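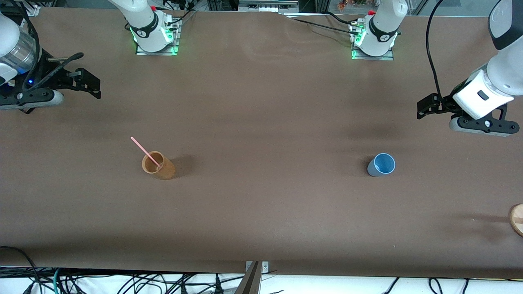

According to one comment under my last post, brown paper on a table is a waste of paper, and a wipe-clean cloth would do the same job for years. It was put quite politely. The same reader wanted to know what happens when a cup gets dragged across it, and whether the paper comes with it.

I have used a wipe-clean cloth. I had one on the long table for most of a winter and didn't get on with it. It held a smell, cups stuck to it if there was any damp on their feet, and it kept the fold lines from the packet until the day I threw it out. Paper lies flatter than that. You do get creases along the back edge, wherever it has to go round something fixed to the table, and faint wrinkles elsewhere if you are in a hurry. Cups stand up on it all the same.

As for dragging, yes, the paper moves if you haven't fastened it. I tape mine underneath at both ends and along the front. I used to tape it on top, but then the tape itself is a ridge and a small cup will catch on it.

The roll I use is called Gevon, which I think is just the name the packing shop in Prarnness puts on it. It is 200 metres long and I am still on the first one. One side is shinier than the other. I put the smooth side up. Pencil shows on either, so I can write straight on to the table, and that has saved me a lot of sticky labels.

### Why the cups are out at all

I said in the spring that I would go through all the cups before August, and I have now started. They had been living in three cupboards and a crate. Some are from Mendis, bought when the shop was closing down, and they are the plain sort that stack. Others came from the Siriwan tea room when it changed its crockery. I also have a good many odd ones that arrived one at a time and never left.

I don't bring everything out in one go. I did that the first year and ended up with no room to put anything down. Now I bring a few to the table, deal with them, put them away, and fetch the next lot.

Dealing with them means this:

- Run a finger round the rim. Chips are easier to feel than to see.
- Turn it over and look at the foot. A rough foot will scratch whatever it is stacked in.
- Stand it on the paper and give it a small push. If it rocks, it goes back for another look on a bare bit of table, in case it was standing on a crease.
- Decide. Keep, give away, or use for pencils.

I have too many for pencils already.

The rocking test is the one that takes longest. I have been fooled by a wrinkle more than once, and last year I gave away a perfectly level cup that I still miss. So I now do it towards the front, where the paper is pulled tight.

### Stacking

The Mendis cups will go five high in the cupboard but I only do 2. Any more and you have to lift the whole pile down to get at the bottom one, and that is how I lost a handle. The Siriwan cups don't stack. They flare out at the top and the handle gets in the way, so they sit in a single row at the front of the shelf, where they take up more space than they deserve.

I tried putting a circle of the brown paper between each pair of stacked cups. It stops the scraping noise. Cutting the circles was dull and I gave up and used squares, and squares are fine.

### What the paper costs

The comment did have a point about waste, so I went and checked. A length for the long table lasts me a couple of months if I keep tea off it. When it gets marked I turn it over and use the other side, and after that it gets torn up for wrapping or goes in the compost with the tape pulled off. I would not bother with it on a kitchen table that people eat at every day. For sorting and standing things about, I prefer it.

I have one cupboard finished and two to go, plus the crate, which I have moved into the hall so that I keep walking into it. There is a saucer question as well. I have far more saucers than cups that fit them, and they are still wrapped from when I moved to Prarnness. I'll do those after the crate.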